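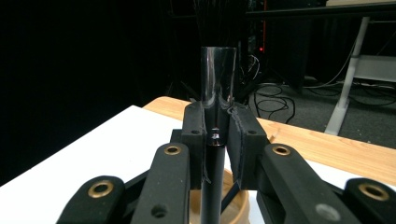

Jaws closed on the black tube, cup underneath. Bushings are the brass rings in the arms.

Re: [gripper-upkeep] Jaw pads going fuzzy, arms going sloppy

On the Gato list, a subscriber wrote:

> We have two of the hand-held units with the parallel linkage. One of
> them now lets smooth round things slide down a few millimeters after
> you close on them. I turned up the closing force and it still slides,
> only with more conviction. The pads look a bit furry. Do I replace
> the pads, the bushings, or the whole front end? Vivier quotes 13 days
> for pads and won't say for the rest.
>
> Also, is there any trick to getting the jaws parallel again?

Leave the front end alone, it's the most expensive way to fix a pad. And put the force back where it was before you wear out something else.

Ours is in the photo. The pads on it are a little frayed too, and I've been told I should be ashamed, but fraying by itself doesn't bother me much. What I look for is glaze. Rub a fingertip across the pad with the unit switched off, and if it feels like the cover of a paperback, it's done. I got 374 closing hours out of the last pair according to the log, which I trust as far as I trust anyone's handwriting in July.

Before you order, wipe the pads and the test piece with alcohol and let both dry. I skipped this once and fitted new pads to cure a case of hand lotion.

Then the bushings. Hold the body still, take one arm at a time near its rounded end and push it sideways. A dry bushing squeaks, a worn one clicks. Ours clicked on the left inner arm only, so I changed both inner ones and left the outer pair for a day when I have more patience. Press them in from the back face, square, with a vise and a flat scrap. The Ibarra sheet says to use a hammer. I can't recommend the Ibarra sheet.

For parallel: close lightly on a straight tube and look for light down both sides. If the gap widens toward the top, loosen the jaw screws, close on the tube again and tighten while it's gripped, a bit at a time, left then right. Keep a cup under the lot. I won't say how many washers the Jukow vacuum has eaten.

After that, run it through roughly 13 slow closes and check again, as new pads settle. If it still slides, post a photo of the pads, straight on, with better lighting than mine.

--
gripper-upkeep mailing list
To leave, send a blank message with "unsubscribe" as the subject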